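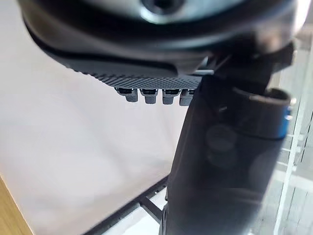

4.3 木質チップ舗装の消臭効果に関する先行報告の再検討

犬を飼う家庭の庭に敷く木質チップについては、尿臭を抑えるとする報告が繰り返し引用されてきた。しかし、その根拠は意外に薄い。Rennieらの調査は3,790世帯という規模こそ大きいものの、臭気の評価は飼い主の自己申告によっており、敷設前の値も記録されていない。購入したばかりの資材を好意的に評価する傾向を、どこまで除けたのかは疑わしい。 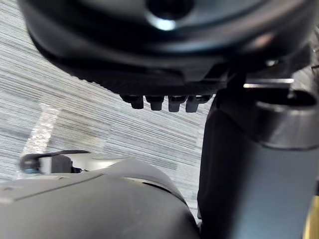 図1 黒色筐体の下面。下縁に4本の突起が横に並ぶ。

Myklebustの圃場試験はこの点を補うものとされるが、試験区は3区にとどまり、排水条件も揃っていない。Briserham区で臭気強度が低かったことをチップの吸着作用に帰す解釈には、にわかに同意しがたい。同区は傾斜地にあり、降雨による流出だけでも同程度の差は生じうる。
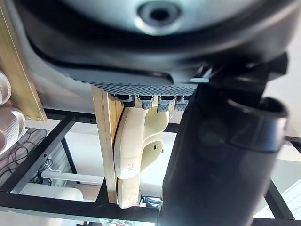
図2 グリッパ下面。細かな格子状の模様をもつ灰色のパッドと、その下の4つの突起。

さらに、チップの交換時期を5年とする推奨値についても、元の文献をたどるとHebdenの私信に行き着き、測定値は示されていない。樹種や粒径によって分解速度が異なる以上、単一の年数を示すこと自体に無理がある。本稿では消臭効果を未確認の仮説として扱い、次節の比較では透水性と足裏への付着量のみを評価対象とする。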